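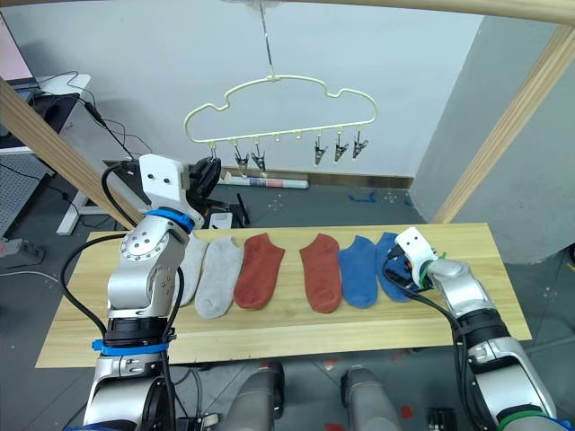

The bus from Stulden got in at ten past four and Dorottya Kun was the only one who stayed on it to the end. The driver asked if she had the right stop. She said she did. He opened the side and let her pull out her own bag.

Her aunt's house was 32 Ellik Street. The key was with the woman at 30, who wanted to talk about the funeral and how few people had come. Dorottya said the roads had been bad. The woman said the roads were always bad in February and people had come for others.

Inside it was cold. She turned on the kitchen light and sat down without taking off her coat. On the counter were a jar of rice, a radio, and an envelope from the Brisix Savings Office. She had seen four of those already, forwarded to her in the city. This one said the same thing. The account held 455 and would be closed on Friday unless a relative came in person.

She had come in person. It had cost her nearly a third of that to get here.

She made tea with no milk and went through the drawers. Her aunt had kept string, receipts, and the instructions for a mixer she no longer owned. In the bedroom closet the clothes were sorted by season. The winter things were in front. In the bottom drawer the socks were in pairs, folded once, never rolled. Her aunt used to say rolling ruined the elastic. Dorottya had rolled hers since she was nineteen and had thought of her aunt every time, with some satisfaction.

She took out a thick brown pair and put them on over her own. Then she carried the rest to the kitchen and washed them in the sink, though they were clean. She didn't know what else to do with the evening. 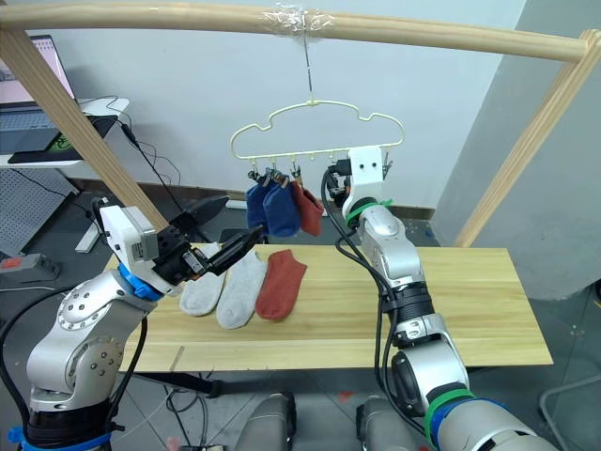 *Socks on the hanger, three clipped up.*

The phone rang at eight. She had not known it was still connected.

"Is that Ilka?" a man said.

"No. It's her niece."

"This is Furtună, from the shoe repair. I have her boots. They've been ready a long time."

"She died," Dorottya said. "Two weeks ago."

He was quiet. She could hear a television on his end, people clapping.

"I put new heels on them," he said. "She paid already. You should come and get them."

"I don't think they'd fit me."

"What size are you?"

She told him. He said they would fit with a thick sock.

The next morning she went to the savings office and signed in three places. The clerk counted the money onto the counter and then counted it again. He asked if she would be selling the house. She said she hadn't decided, and he wrote something down, which annoyed her.

The repair shop was two doors farther on. Furtună was older than he had sounded. He brought the boots out in a paper bag and stood them on the counter with the toes facing her. They were black, with a zipper up the inside. She remembered them on the mat by the door, and her aunt shouting at her not to step over them.

"Try them," he said.

She sat on the bench and pulled them on over the brown socks. The left one was a little tight. She walked to the window and back.

"Well?" he said.

"What time is the bus to Stulden?"

"Noon. There's another at six."

She looked at the clock over the door and unzipped the left boot an inch.

"I'll get the six," she said.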